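Refinishing the bench top, a thread. The old surface had 114 marks I bothered to log before sanding, mostly shallow, mostly along the front edge.

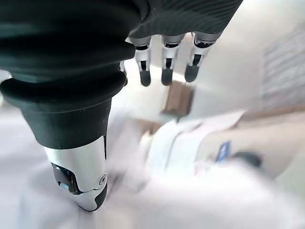
Scope first. One bench, one top, no new frame. Joon-young Pyo wanted a full replacement and priced one from Prosden. The quote came to $641 before freight, so we are refinishing.

Target is a pale, matte, uniform surface. Gloss throws glare under the ceiling fixtures and makes small parts hard to find. We ran gloss for two years at the Daltdale shop and I don't want to repeat it.

Sanding sequence: 80, 120, 180, stop. Going to 220 closed the surface too much on the test board and the first coat beaded in two places. Vacuum between grits, then a cloth barely damp with mineral spirits. No tack cloth.

Filler. Anything you can catch with a fingernail gets filled, everything else gets sanded out. Fill slightly proud, leave it overnight, then block it flat. Man-sik Seok fills flush and claims it doesn't shrink. It shrinks.

Coating is a two-part waterborne, flat sheen, tinted off-white. Mix ratio is by volume. I weighed the first batch out of habit, got it wrong and threw it out.

Four coats. Light scuff with 320 after the second and third, none after the first. Foam roller, short nap, rolled in one direction only on the final pass. About 6 hours between coats with the room at 68 F.

Humidity matters more than the can suggests. In January the shop sits very dry and the film skins over before it levels. I ran a humidifier at the far end and got another few minutes of open time. That was enough for a top this size, if you don't stop to answer the phone.

Edges. Break them by hand before the first coat, 1/16 in. radius or so. A sharp edge will not hold film thickness, and the front edge is where everything gets dragged.

Question from Chae-won Moon: why not just put a mat over it? We have mats. They creep, the corners curl, and grit gets underneath and does its own sanding. I still use one for soldering.

Cure is the slow part. Dry to touch in an hour, light use next day, full hardness in two to three weeks. Keep tape off it until then. I put a strip of masking tape down on day five to check and it lifted a spot the size of a dime. Spot repair on a flat finish always shows – I rolled the whole section again.

Cleaning after cure: water with a drop of dish soap, microfiber, dry it. No ammonia. Alcohol is fine for flux residue if you wipe it up quickly.

Mawuli Appiah asked for the tint code. It is written on the lid and the lid is at Daltdale. Will add it here when I'm next over there.

Next is the drawer runners, separate thread.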